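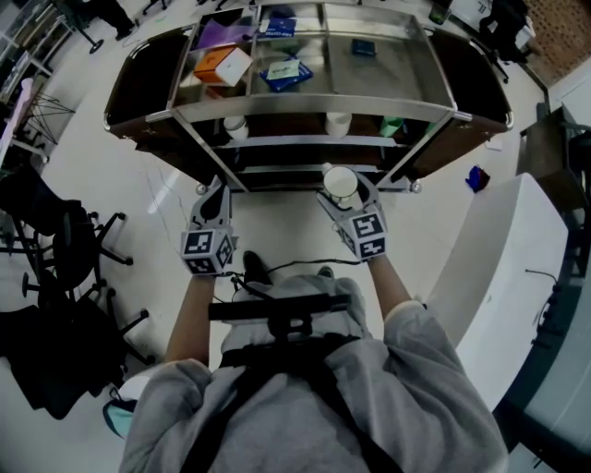
When does the Pokthorpe campsite open for the season? The gates open on 15th February, and bookings are being taken now for tents, touring caravans and motorhomes.

Povach, the company that runs the site, has spent the winter getting Pokthorpe ready for its first early opening. In past years the site has stayed shut until the spring holidays. Guests asked for longer dates, and the company has agreed to try them.

The site has 70 pitches spread over two fields. The lower field is flat and sheltered by a line of old hawthorns, and every pitch there has a hard standing and an electric hookup. The upper field is grass only and is kept for tents. It is open and can be breezy – campers with large tents should bring extra guy ropes – but it has the better view over the valley.

Work over the closed season went mainly into drainage. The lane between the fields used to flood after heavy rain, and wheels would get stuck at the bottom of the slope. A new drain now runs the full length of the lane and the surface has been relaid with crushed stone. The shower block has been repainted and its heating replaced, so it can be used comfortably in cold weather. Dishwashing sinks are under cover at the back of the same building.

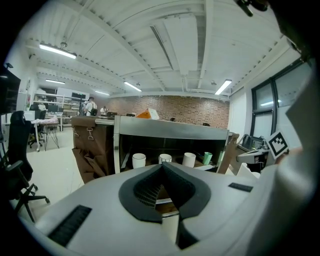 Shelf unit with a silver top rail.

Pokthorpe is 200 yards from the start of the Gikunach trail, a waymarked path that follows the stream up through the woods and comes back over open pasture. The full loop takes most of a day. A shorter route turns back at the footbridge and suits families with young children. Dogs are welcome on the trail and on both fields, but must be kept on a lead at all times.

Guests who do not want to cook can eat at the Bukhari, the cafe at the site entrance. It serves hot breakfasts and evening meals to campers and to the public, and sells bread, milk, firewood and gas. Opening hours will be shorter until the spring holidays and will be posted on the cafe door and at reception.

The minimum stay for the early season is two nights. Arrivals are from early afternoon, and pitches should be cleared by late morning on the day of departure. Campfires are allowed in raised fire pits only. Quiet time begins when the reception lights go out, and vehicles may not be moved on the fields after that.

Povach will decide after the summer if the early opening will be repeated next year. The company is also looking at adding a small group of timber cabins beside the lower field, though no application has been made and no pitches would be removed to make room for them.

Bookings can be made through the Povach website or by phoning reception at Pokthorpe. A deposit is taken at the time of booking and the balance is due on arrival.

Ends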